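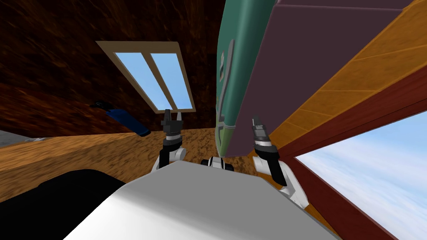 Wall and window.

Gumora Roller Shade
Model 861, by Flalamance

A shade for people who have tried the other kind. It goes up, it comes down, and it stays where you leave it, a modest ambition that took us three versions to get right. The first version went up with great enthusiasm and had to be fetched with a stepladder. We still have a few of those in the workshop, and they are not for sale, however nicely you ask.

The fabric is a plain polyester weave in two weights. Light Filter softens the afternoon sun and keeps the neighbors guessing. Room Dark is the one for bedrooms, night-shift workers and anybody whose window faces a gas station. A thin line of light will still show down each side, as it does with every roller shade ever made, including the ones whose brochures say otherwise. If that line bothers you, order the side channels.

Specifications
Widths: 20 to 72 inches, cut to the quarter inch
Longest drop: 84 inches
Tube: aluminum, 1.5 inches across
Lift: cordless spring
Mount: inside or outside, same brackets
Colors: Chalk, Oatmeal, Wet Slate, and a green we keep meaning to rename

Measuring
Measure the width in three places and write down the smallest number. Windows in old houses are rarely square, and windows in new houses are not much better. For an inside mount, give us the opening and we take off the clearance ourselves. Please don't take it off first to be helpful. Hanna Karpenko in our cutting room can spot a twice-trimmed order from across the building, but she can't make the fabric grow back.

For an outside mount, add at least two inches on each side. Three is better - four if you really dislike mornings.

In the box
Shade on its tube, two brackets, end caps, screws for wood, anchors for drywall, and one instruction sheet drawn by Ivan Kravets, who was told to keep it simple and produced something close to a comic strip. You will need a drill, a level and a pencil. A second person helps above 48 inches, mainly for saying "left a bit."

Care
Dust it with a dry cloth. Spots come off with dish soap and cold water if you get to them the same day. Do not put it in the washing machine. We added that line after a phone call.

Shipping and returns
Orders are cut and packed in 26 hours, excluding weekends. Shades longer than 60 inches travel in a reinforced tube and cost extra to send. Custom widths can't be returned unless the mistake is ours, in which case we remake the shade and you keep the wrong one for the garage.

Also fits: Condard side channels, Pylypenko ceiling brackets (sold separately)

Questions about odd windows go to Zoriana Harasym at the order desk. Bay windows, please send a sketch.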